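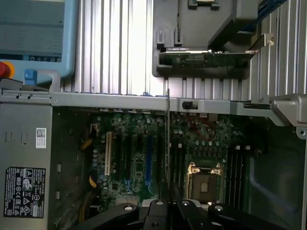
Posted by Gronow Policy Research, Tax and Budget Unit

Call for participants: survey of attitudes toward state income tax withholding

Gronow is recruiting 150 adults for a study of how people read their pay stubs and what they believe the withholding lines pay for. The work is part of a larger project on public opinion and state revenue. Results will be published as a working paper in September, with all responses reported in grouped form.

What the study covers

Public surveys on taxation usually ask whether respondents think they pay too much, too little or the right amount. The answers depend heavily on wording and on which tax the respondent has in mind. This study asks participants to estimate their own withholding first, then compare the estimate with a sample stub, then answer a set of questions on rates, credits and refunds. A second section deals with sales tax and local property tax. There are no questions about party registration or voting history.

Who can take part

Participants must be 18 or older, live in the state where they work, and have received wages from at least one employer in the past year. Self-employed people can apply if they also had wage income. Both single and joint filers are needed. Tax preparers, payroll staff and current employees of a state revenue department are not eligible. Only one person per household will be accepted.

What participants do

There are 2 sessions, held 4 weeks apart. The first is an online questionnaire. The second is an interview by phone or video, recorded with consent and transcribed by Verkitz, our contractor for audio work. Recordings are deleted once the transcript has been checked. Participants do not need to send tax returns, and we ask that they do not - any return received will be destroyed unread.
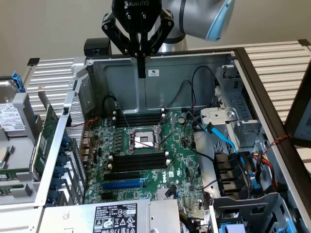
Open Dell tower chassis with a green motherboard and an empty CPU socket.

Payment

Participants who complete both sessions receive $200, paid by check or prepaid card after the interview. There is no partial payment for the questionnaire alone. The payment may count as taxable income, and participants are responsible for reporting it where required.

How to apply

Complete the screening form on the Cleltia portal. It asks for age range, state, filing status and a general income bracket. Applicants who prefer paper can request a printed form from the Amano office and return it by mail. Places are assigned by income bracket and filing status, so some groups will fill before others. Applicants in a filled group are placed on a waiting list and contacted if a place opens.

Screening forms are reviewed every Thursday. Interviews can be scheduled on weekdays or in the evening, with the last slot starting at 7:30 p.m. Participants may withdraw at any point before the transcript is made anonymous - after that, individual answers can no longer be identified or removed.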